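Hilo rápido porque me lo habéis preguntado varios y no me da la vida para contestar uno a uno. Qué pasó con el brazo en febrero y por qué estuvimos parados 20 horas

1/ Contexto mínimo. Celda de picking, dos cajones metálicos, el brazo saca objetos de uno y los pasa al otro. Cuando vacía, al revés. Proyecto Skokaden, los que me seguís ya lo conocéis. Objetivo de la tanda: 4,000 agarres seguidos sin tocar nada

2/ Llegamos al 1,038. Y ahí parada de protección. Par externo fuera de límite en el eje 6. Vale, pasa. Rearmo, sigo. A los pocos minutos otra vez. Y otra

3/ Primera sospecha: la pinza. Desmontada, limpia, montada. Nada. Los dedos cerraban perfecto en vacío

4/ Segunda: calibración de la cámara. Perdí media tarde con esto. Error dentro de lo normal. Media tarde!!

5/ Tercera, la buena, y la encontré de casualidad mirando los logs de Ludus (nuestro planificador). Todas las paradas con la muñeca girada hacia el mismo lado. TODAS. Con la muñeca al otro lado, cero fallos

6/ Era el mazo de cables. Va por fuera del brazo, y en ese giro se quedaba corto y tiraba. El robot notaba la fuerza y se paraba, o sea hizo lo que tenia que hacer. El fallo era nuestro

7/ Lo feo: la funda estaba pelada por dentro de la curva. Dos hilos a la vista. Uno era de la señal de la pinza. Si se llega a cortar con algo cogido, lo suelta donde le pille

8/ Y lo más feo. Después de la segunda parada alguien (yo) subió el umbral de fuerza "para ver si aguantaba". No hagáis esto. Una parada que se repite no se tapa subiendo el límite, y menos sin apuntarlo en el cuaderno. Lo bajé esa misma noche pero estuvo un rato así

9/ Cosas que cambiamos:
- bucle de cable más largo en la muñeca
- límite por software al giro del eje 6
- umbrales con contraseña, y la contraseña no la tengo yo jaja
- revisión del mazo cada 2,000 ciclos, con la mano, no de vista

10/ El límite de giro tiene un coste. Las piezas pegadas a la pared del cajón salen peor, hay orientaciones que ya no alcanza. Bramwell (el detector) las ve bien, Ludus dice que no hay camino y pasa a la siguente. Prefiero eso

11/ El cajón con la mezcla de ahora: la botella transparente, el cepillo de fregar, el bloque azul, la cosa morada con forma de zapato... La pinza encima de la pieza negra y roja, y los cables por fuera, cruzando por delante de la junta naranja

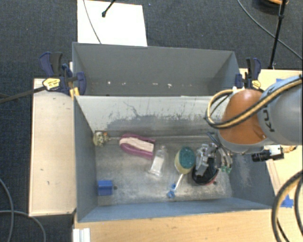
12/ Lo que queda pendiente
- un sensor de tirón en el mazo, presupuesto pedido a Tiklow, sin respuesta todavia
- que el log guarde el ángulo de muñeca en cada parada. Lo tuve que cruzar a mano y es absurdo
- repetir la tanda entera desde cero, los 1,038 de antes no los cuento

13/ Para los que preguntáis si hubo alguien cerca: no. Celda cerrada las tres veces. Pero para rearmar sí que entras, y yo entré con el umbral subido. Está en el parte tal cual

14/ Si tenéis el mazo por fuera, llevad la muñeca despacio a los dos topes y mirad si el cable se tensa. Cinco minutos. Me voy a lanzar la tanda, si casca lo pongo aquí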